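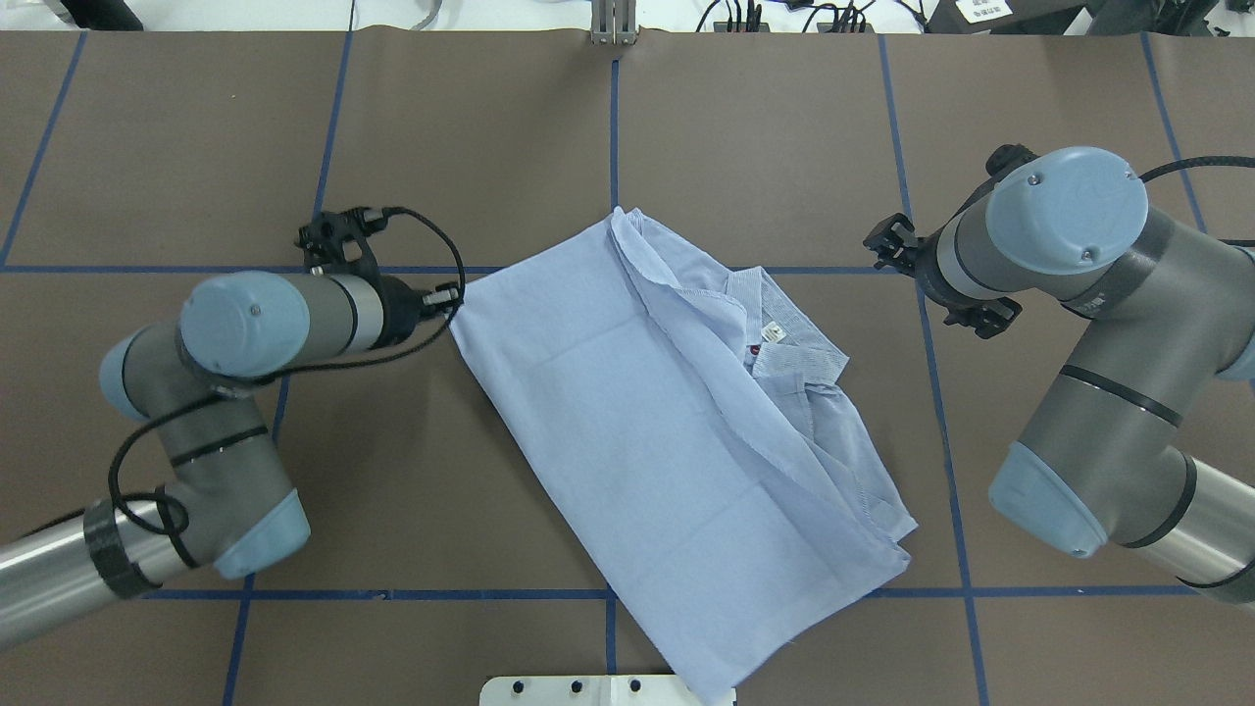 Two-arm shirt folding, mid-episode. Left gripper at the fabric edge, right gripper clear of the table.

1/ We rewrote our bench rules for two-arm cloth work in January. Posting the parts that changed, with the thinking where there was any. Setup: two arms, parallel grippers, one table with a tape grid, one garment at a time.

2/ Scope first. The old rules were copied from a rigid-parts cell and assumed the workpiece stays where you put it. A dress shirt does not. About half of the old sheet went in the bin.

3/ Start state. The old text said "place shirt on table." Operators read that as "place shirt neatly on table," every time, and we ended up with a policy that could only fold shirts that were nearly folded. New text: drop from 30 cm above the surface, do not smooth, do not rotate. If any part hangs off the table after the drop, log it and run anyway.

4/ Tape grid. Used for logging start position and for nothing else. Record the cell under the collar label. Do not line the shirt up with the tape. Replace tape when a corner lifts, as a lifted corner will catch a fingertip and the force trace looks exactly like a cloth snag.

5/ Idle arm. Only one arm may be in contact with the garment unless the step is marked two-handed in the step list. The other arm holds clear of the table with a minimum of 12 cm between fingertip and surface. We had it at 6. Bunched collars stand higher than you'd think and 6 was not enough.

6/ Speed. Separate limits for "carrying cloth" and "not carrying cloth." The carrying limit is the lower of the two and applies from gripper close to gripper open, including when the gripper closes on nothing. The controller can't tell the difference reliably, so the rule doesn't ask it to.

7/ Cables. Gripper cables get enough slack for full wrist travel and no more. Check by hand-guiding each arm through both wrist limits before the first run of the shift. A loop that can reach the table surface is a fail. A loop that can reach the other arm is a fail. Retie and repeat the check.

8/ Grasp on edges. Fingertips close on a hem, a cuff or a folded edge. No grasping on labels, buttons or loose threads. Frayed garments stay in the set, but the fray is noted on the garment card so whoever reviews the failures can see it.

9/ Garment rotation. A shirt comes out of the pool after 127 folds or at the first torn seam. Crease memory is real. A shirt that has been folded the same way all month starts folding itself, and your success rate goes up for no reason you want to publish.

10/ Stops. Hand on the e-stop any time a person is inside the taped floor line. Reaching in to fix a shirt during a run ends the run. It gets marked "intervened" and stays in the log. No deleting it and starting over with the same number.

11/ Scoring. The person who ran the episode does not score it. Three outcomes only: folded, partly folded, not folded. We tried a ten-point scale and two scorers could differ by four points on the same shirt.

12/ Someone will ask about the formal standards. The cell risk assessment is a separate document and comes first. Nothing in this thread replaces it. These are bench rules, written for data you can compare from one month to the next.

13/ Open item: when does a regrasp count as a new step? Fikotton counts every gripper opening. Tekside counts only a change of grasp point. We use the Tekside version at the moment and log raw openings too, so the numbers can be recomputed either way.

14/ Second open item: lighting. Pale stripes wash out under our overheads and the collar is the first thing the vision model loses. No rule yet. We log the lamp setting and leave it there until there is enough data to pick a number.

15/ The sheet is two pages, printed, at each Clirard bench. Comments on 5 and 9 are the most useful to me, especially from anyone running knits.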